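Wudby Student Robotics Club
Pre-session inspection, two-arm table, Room 323
Date: February 21, 2025
Inspected by: Tamara Furtună
Task under test: block sorting, Imerero course unit 4

1. Emergency stop, both stations — PASS
Pressed and released at each station with the arms powered. Both arms held position. Reset needs the key, and the key is back on its hook.

2. Arm base bolts — PASS
Torque marks line up on both bases. Recheck in November with the annual service.

3. Joint limits in software — PASS WITH COMMENT
The left arm was still running the limits from the old table. Marinescu profile reloaded and saved. Students must not edit this file during a session.

4. Speed cap — PASS
Set to 40 percent for first-year members. The cap stays on for replay as well as for manual control.

5. Gripper fingers — PASS
No cracks or missing pads. Fingers open fully on command and close evenly. Wipe with a dry cloth only.

6. Wrist camera cables — COMMENT
Connectors are seated. Slack is acceptable at the home position, but it has to be checked again at full reach on both sides before anyone runs a recorded motion. Add a tie if the cable can touch a finger. 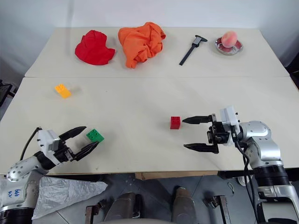
7. Reach overlap — COMMENT
The two work areas overlap near the center line. Only one arm may cross at a time, and the operator crossing calls it out first. The Solemcombe rules allow simultaneous crossing; club practice does not.

8. Task objects — PASS
Nothing glass, nothing with a blade. Blocks go down by hand with both arms paused, and hands are clear before the pause is lifted.

9. Floor and walkway — OPEN
Tape line behind the operator positions is worn and needs to be redone. Keep bags out of the area until then.

10. Session log — OPEN
Last entry is run 77, with no operator initials. Fill in or strike out before the next run is recorded.

Result: cleared for supervised use. Items 9 and 10 to be closed by the session lead. Item 6 is repeated at every setup — initial the sheet each time.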